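5 Jun 2023

Got to the workshop before lunch. Fulvio had left the lights on again and the compressor was still plugged in, so I dealt with that first. Then I spent the better part of an hour on the left arm. The wrist joint had been making a ticking sound since last week. I took the cover off, found a screw backing out, put thread lock on it and let it sit.

While that set I went through the gripper code. The old closing speed was fine for blocks of wood and too fast for anything soft. I cut the force limit down and changed the pause before lifting to 700 milliseconds. The version on the laptop is now build 471. Mekdes wants me to write down what changed in each one, so: force limit, pause, and a fix for the log file filling up the disk.

We moved on from the blocks to the little white vanity cabinet. It has clear, glassy knobs with gold-colored metal on them, small drawers, and a side compartment that is a pain to reach into. I like it as a test piece. The drawers are shallow, so the fingers have to come in at a steep angle, and there is very little room for the wrist to turn.
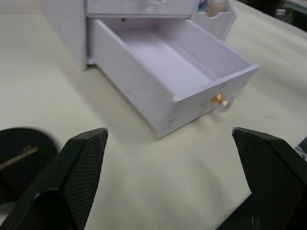
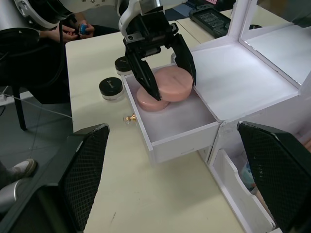 The approach angle is what I want to work on next. Adi thinks we should tilt the wrist before the arm comes down. I think we should tilt it on the way. We argued about it over coffee and agreed to try his way first, as it is less code.

The mesh pads on the fingers are holding up. I had expected to replace them by now. Annunziata ordered a spare set from Pellegrini anyway, and they came to 16 dollars with shipping, which goes on my side of the sheet. She also asked if we could have the table clear by evening for her bookbinding. I said yes and then had to rush the packing up.

Still to do: label the cables at the base, find out why the right arm drifts after a restart, print 2 more brackets for the camera mounts. The printer is down to the end of the black filament and I don't want to start a long print and have it run out overnight.

The Lemden open day is in July. Cosimo signed us up without asking. I'd like the drawer work steady by then, and if it isn't we can take the blocks.

Home late. Leftover soup.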